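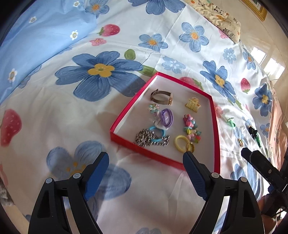 Figure 6.1 Jewellery and hair accessories in a shallow red box, open on the bed.

Chapter 6
Small Things: Sorting and Storing Jewellery and Hair Accessories

I put off writing this chapter for months. Wardrobes are easy to write about, and so are kitchens, because a saucepan stays where you leave it and you can see it from the door. A ring is another matter. Small things slip down, roll under, get caught up in one another and end up in coat pockets, and most books on running a home give them half a page at the end of the bedroom section. I think they deserve a chapter, and my students seem to agree – it's the one practical they ask to repeat.

Look again at Figure 6.1. There's a watch in there, with its gold-toned mesh band curled into a loop, and a chunky silver chain bracelet. There's a small gold ring with a green stone. Sharing the same white base are hair ties in lavender, yellow and light blue, a claw clip, and a clip covered in pastel flowers and candy-like shapes. It's a cheerful mixture, and I'd guess most of us have a box or a drawer or a saucer that looks something like it. The question for this chapter is what you'd do with it next, and I'm going to ask you to hold your answer until you've read section 6.2.

What this chapter covers

By the time you reach the exercises you should be able to sort a mixed box of small belongings by how they are used, pick a container that suits the room it will live in, tell which items need keeping apart from one another, and set up a routine somebody else in the house could follow without you standing over them. We'll also look at care: how to wipe a mesh band, what to do with elastic that has lost its stretch, and when a beaded piece wants restringing.

You'll need the sorting sheet from Chapter 2. If you've lost it (people do), copy out the blank one at the back of the book.

6.1 Why small things go wrong

When I started teaching this I assumed people lost small things because they had too many of them. I'm less sure now. I've seen tiny collections in a dreadful state and enormous ones in perfect order. The year we ran the Storitix household survey, the 1,726 forms that came back had a page on jewellery and hair things, and the answers I kept rereading were the ones to a very plain question: where do you take it off? People took rings off at the sink. They took watches off in the kitchen, earrings off on the sofa, hair ties off in bed. Then we asked where these things were kept, and the answer was nearly always somewhere else.

I call this the taking-off place, and you'll meet it again in Chapters 9 and 11. Storage that is a long way from the taking-off place has to be carried to. On a good evening you'll carry your watch upstairs. On a bad one it spends the night beside the bread bin, and by the end of the week it has been joined by two hair ties and a safety pin.

The second trouble is mixing. Large things that are mixed up can still be seen, so a jumper in among the towels is a nuisance and no more than that. With small things, the bigger ones hide the smaller ones. A fluffy bow can sit on top of a bracelet quite happily, and a ring can vanish under either. You end up tipping everything out to find one item, and tipping out is how stones get chipped and earring backs get lost.

The third trouble is that we give the words too much say. Shops sell jewellery in one place and hair accessories in another, so we think of them as two kinds of thing. At home they may be used at the same mirror in the same five minutes. I don't mind in the least if your claw clip lives next door to your watch. I do mind if they're rubbing against each other.

6.2 Sorting by use

Here is the method in its shortest form. I'll go through it properly in 6.3, but it helps to have the whole shape in your head first.

Lay a towel or a sheet flat on a bed or table. I prefer a bed, since things that drop on a bed don't bounce. A plain cloth is easier on the eyes, but use what you've got; my own sorting cloth is an old striped tablecloth and I manage.

Put the box down in the middle and take things out one at a time. Don't tip. As each item comes out, ask when it was last worn, and lay it in one of four groups: every day, most weeks, special days, and can't remember. The last group will be larger than you'd like. Leave it be for now.

Only when the box is empty do you sort again inside each group, this time by what the thing is made of and how easily it could be damaged. Hard metal goes to one side and soft, stretchy things to the other. Anything with stones or beads goes in a row of its own.

You'll notice I haven't said a word about containers. It is very tempting to go out and buy a tray with lots of pretty compartments before you've sorted, and I have done it myself more than once. I bought a Kulo drawer insert with 32 little squares in it, got it home, and found it was perfect for a person who owned rings and nothing else. It holds screws in my shed now and does it very well.

Try it on the figure

Go back to Figure 6.1 with a pencil and paper. You can't know when any of the things in it were last worn, so skip the first sort and do the second one. Make one list for hard metal, one for soft and stretchy things, and one for anything with stones or beads. You'll get stuck on at least one item. The light blue hair tie has a white fluffy bow on it, so is it an elastic or an ornament? The ring has a green stone, so does it go with the metal or with the beads? Write down what you decided and keep the paper. We'll come back to it in 6.4, and I'd rather you had a wrong answer in your own handwriting than a right one copied from mine.

Some words you'll need

Taking-off place: the spot where an item leaves the body at the end of the day, whether or not it is kept there.

Home: the spot where an item is kept. Every item has one home. A second home is allowed for hair ties and for nothing else in this chapter.

Open storage: a dish, a hook, a shallow box without its lid. Quick to use and quick to get dusty.

Closed storage: a drawer, a lidded box, a pouch. Slower, safer, and easier to forget.

Resting flat: laid down without being folded, hung or coiled.

A note on cost

You can do everything in this chapter for nothing. I mention a few bought products because students ask about them, and I've tried the Selteo stacking trays and the Aoun felt rolls at home for long enough to have an opinion (the trays are good, and the rolls are lovely but I forget what's in them). But a shallow box with a pale inside is hard to beat. Dark linings look smart in the shop, and then you spend the winter mornings feeling for a black hair grip on black felt. Egg boxes, jam jar lids, an ice cube tray, a sock with the toe cut off for slipping a watch into – all of these have turned up in student projects and all of them passed.

Please don't throw anything away during this chapter, either. There's a whole chapter on parting with things and it comes later for a good reason. In the first version of the course we did the two together, and in March of that year I had a student in tears over a plastic bangle she'd binned in a burst of enthusiasm. Sorting is tiring enough by itself. Your can't-remember group can go in an envelope with the date on the front, and the envelope goes in a drawer.

Before you read on

Set aside one evening and find your own mixed box. If you haven't got a box, you'll have a drawer, and if you haven't got a drawer, try the bathroom windowsill. Write down three things before you touch anything: where it is, who uses it, and what you were last looking for when you opened it. Take those notes with you into 6.3, where we empty the box properly, and have your towel ready.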